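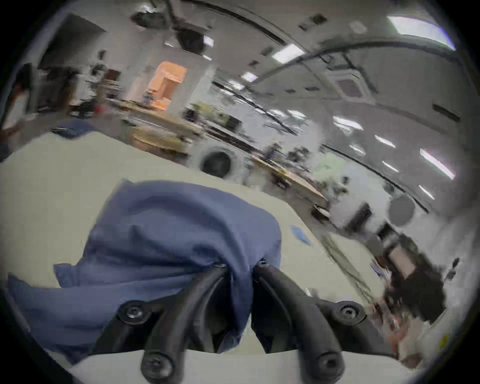 Ticket 1495: Navy garments come out of the wash with gray lint and hard creases

Status: open, waiting for supplier
Product: Zukura front loader, program 2
Detergent: Solcombe liquid, no softener
Opened: March

Problem

We wash dark blue cotton garments and fold them on the big light table. After the last change of detergent, the cloth has gray lint on it and deep creases which do not go away when we fold. On the old detergent (Balto powder) we did not have this problem.

What I tried

08:40. Cleaned the filter and the rubber ring of the door. There was a little lint in the filter, not much. Ran one load again with the same settings. Same result.

09:55. Changed the spin speed from the highest setting to the middle one. The creases are softer but the lint is the same.

11:20. Washed half a load only. Lint is less. I think the drum was too full before, but I can't say this is the full reason.

13:10. Wiped the table with a damp cloth and let it dry before putting any garment on it. I wanted to be sure that the lint does not come from the table. Please keep paper bags and packages away from the folding side, they also leave dust on navy cloth.

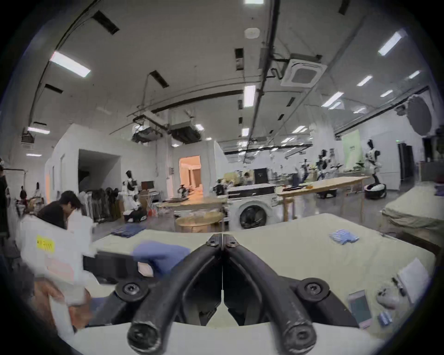
After this I folded one garment directly from the rack and one which stayed in a pile for an hour. The one from the rack was almost flat. The one from the pile had the same hard creases as in the first report. So the creases come partly from waiting in the pile, and this we can fix ourselves.

The lint is still not solved. Ellis support answered that the water may be too hard for this detergent and asked for a test strip result. I have ordered the strips.

Until then

Half loads, middle spin, hang at once, fold from the rack. Do not mix with towels.

Question to supplier: is the dose on the Solcombe label for soft water or for hard water? The label is not clear to me.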